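Spendenbox Ravn

Artikel im Verleih und Verkauf des Vereinsbedarfs Tranbridge
Stand: 29. Juli 2023

Die Spendenbox Ravn ist eine abschließbare Sammelbox für gemeinnützige Vereine, Fördervereine und Stiftungen. Sie eignet sich für Ladentheken, Empfangstresen, Basare und Benefizabende. Der Korpus besteht aus pulverbeschichtetem Stahlblech, das Sichtfenster aus Acrylglas. Der Einwurfschlitz nimmt Münzen und gefaltete Scheine auf und hat innen eine Rückholsperre.

Jede Box trägt eine Nummer, die auf dem Gehäuse und im beiliegenden Ausgabebuch steht. So bleibt nachvollziehbar, welche Box an welchem Standort steht und wann sie geleert wurde. Zum Lieferumfang gehören 2 Schlüssel, ein Einschubrahmen für das Vereinslogo und 20 nummerierte Plomben. Plomben können in Packungen zu 1.000 Stück nachbestellt werden, auch von Vereinen, die ihre Boxen anderswo gekauft haben.
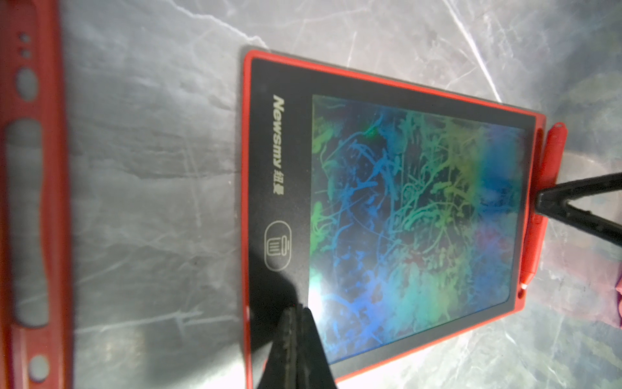 Wir haben die Ravn im Dezember auf drei Basaren stehen gehabt und am Ende 2.155 Euro gezählt, schreibt der Förderverein Vallport. Das Leeren geht schnell, nur der Einschubrahmen klemmt, wenn man dickeres Papier nimmt. Mit normalem Druckerpapier passt es.

Für den Einschub empfehlen wir Papier bis 120 g/m². Eine Druckvorlage mit Feldern für Vereinsname, Spendenzweck und Kontaktadresse liegt als Datei bei. Der Spendenzweck sollte auf der Box so formuliert sein wie im Freistellungsbescheid oder in der Satzung. Ob eine Sammlung an Ihrem Ort angemeldet werden muss, erfragen Sie bitte vorab beim Ordnungsamt — die Regelungen der Bundesländer unterscheiden sich.

Leerung und Zählung
Die Box wird von der Rückseite geöffnet. Wir raten dazu, immer zu zweit zu zählen und das Protokoll direkt danach zu unterschreiben. Vordrucke liegen im Ausgabebuch. Die Nummer der gebrochenen und die der neuen Plombe werden in dieselbe Zeile eingetragen.

Ausführungen
Ravn Tisch: für Theke und Tresen, mit Gummifüßen
Ravn Wand: mit Lochbild auf der Rückseite, Schrauben und Dübel beiliegend
Ravn Stand: auf Säule mit Bodenplatte, nur für Innenräume

Alle Ausführungen sind in Weiß, Anthrazit und Signalgelb erhältlich. Die Tischausführung lässt sich mit dem Kabelschloss Revier sichern, das getrennt bestellt wird.

Verleih
Für einzelne Veranstaltungen geben wir die Tisch- und die Standausführung auch leihweise ab. Die Leihdauer beträgt eine Woche, Verlängerung nach Absprache. Leihboxen kommen ohne Einschub und müssen geleert zurückgegeben werden — bitte beide Schlüssel beilegen. Bei Verlust eines Schlüssels berechnen wir den Austausch des Schlosses.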